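Preparing a Retired Desktop Computer for Reuse or Recycling

Departments that replace desktop computers are responsible for preparing the old units before they are collected. The steps below apply to all offices at the Harawira and Flumuvau sites. Please allow one working morning for a small office, and longer where machines are kept in shared rooms.

Before You Begin

Confirm that the computer is listed on your department's equipment register. If it is not, write down the serial number and send it to the Equipment Office, Room 44, before doing anything else. A computer without a register entry cannot be collected.

Ask the last regular user to check for files saved on the machine itself. Items on the desktop and in the downloads folder are the ones most often missed. Files that must be kept should be moved to the department's shared drive and opened once from another computer to confirm that they copied correctly.

Sign out of all accounts, including the web browser and any mail program. Licensed software should be released through the Stastenero portal so that the license can be given to another user.

Step 1. Shut Down and Disconnect

Shut the computer down from the menu and wait until the lights go out. Switch off the outlet, remove the power cord, and press the power button once more. Then disconnect the monitor, keyboard, mouse, and network cable.

Step 2. Open the Case

Lay the tower on its side on a firm work surface and take off the side panel. Touch a bare metal part of the case before reaching inside, and repeat this from time to time as you work. Do not open the power supply under any circumstances. It can hold a dangerous charge after the cord has been removed. 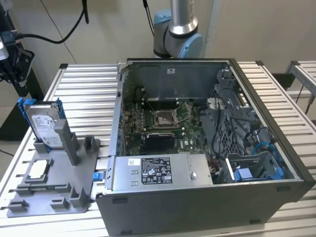 Desktop tower on its side with the side panel removed.

Step 3. Remove the Storage Drive

All storage drives must be taken out, including those that no longer work. Release the data and power connectors by gripping the plug, never the wires. Some computers have a second drive, so check every bay. Place each drive in a padded envelope and mark it with the register number of the computer it came from.

Drives are erased or destroyed by the Equipment Office. Departments should not attempt this themselves.

Step 4. Clear the Desk Area

Network and power cables that belong to the room stay in place. Cables that came with the computer should be coiled loosely, tied, and sent with it. Where a cable is clipped to the wall, leave the clips alone unless the desk is also being moved - pulling them out often damages the surface. 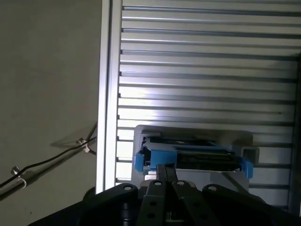 Cable held to the wall with small white clips.

Step 5. Check Boards and Small Parts

Expansion cards and memory may be kept as spares if the register is updated to show this. Hold a circuit board by its edges and avoid touching the connectors. Store each board in its own antistatic bag, with the date of removal on the label.
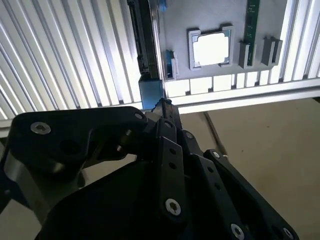 Step 6. Arrange Collection

Complete Form 1389 and attach one copy to the case with tape. Collections are made by Ploltau on the last Thursday of each month, except in October, when the service is suspended for the annual inventory. No more than 50 units can be accepted from one department per visit.

Questions about this procedure may be sent to Heather Rakena, Equipment Office, extension 200.

Last revised: Monday, January 24, 2022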